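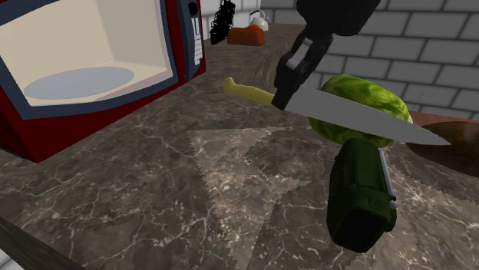 According to Grethe Þórarinsdóttir, a simulated kitchen teaches a policy mostly the habits of its operator, and we took this objection seriously when we planned the collection.

Figure 3. Simulated kitchen, knife task: the gripper holds the knife above the countertop, with the watermelon behind the blade.

4.2 Gathering of demonstrations

All examples were recorded in Senar by teleoperation. Four operators gave 1249 demonstrations over 42 kitchen layouts, and no operator was allowed more than 120 in one task. Episodes in which the tool was dropped were kept — they carry a separate label and are used only for training the failure detector. The order of layouts was shuffled for each operator.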